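Bench Technician, Part-Time (Computer Refurbishing)
Pilotmont Community Reuse, Dadgate

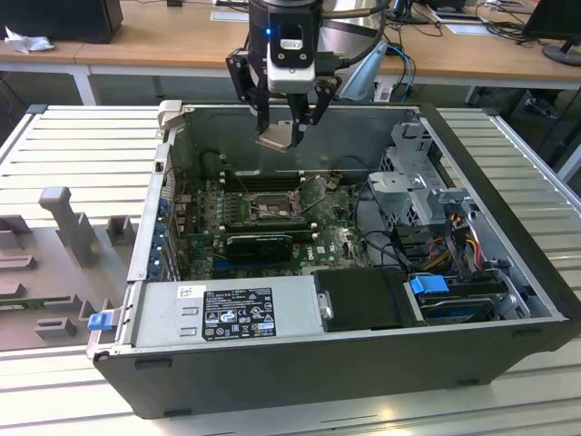 Desktop computer opened up on a work table.

Pilotmont takes in used office computers from local businesses and schools, wipes the drives, makes repairs and passes the machines on to households and small nonprofits. Last year we placed 900 desktops and laptops. We need one more technician for our Dadgate shop.

Hours: 23 per week, mornings, starting at 8:30
Start: June
Reports to: Agata Martinelli, Shop Manager

What you will do
Test incoming desktops and log faults
Replace memory, drives, fans and power supplies
Wipe or destroy drives and record the serial numbers
Install the operating system and run a final check
Sort scrap for the recycler's pickup

What we ask for
You should have taken computers apart and put them back together, at work or at home. A certificate is fine but not required. You need to be able to lift 30 pounds and keep clear written records. Experience with laptop screens and hinges would help, as we have a backlog of them.

Training and pay
Boonsong Jaidee will train you for the first two weeks. Pay is hourly and depends on experience. We also give each technician $300 a year toward tools or classes. Bus fare is covered from the Lukau transfer station.

How to apply
Send a resume and a short note about a repair you have done to Sioned Mostyn at the front office, or drop them off before 4 p.m. Interviews take roughly an hour and include a simple bench test. Applications stay open until the position is filled.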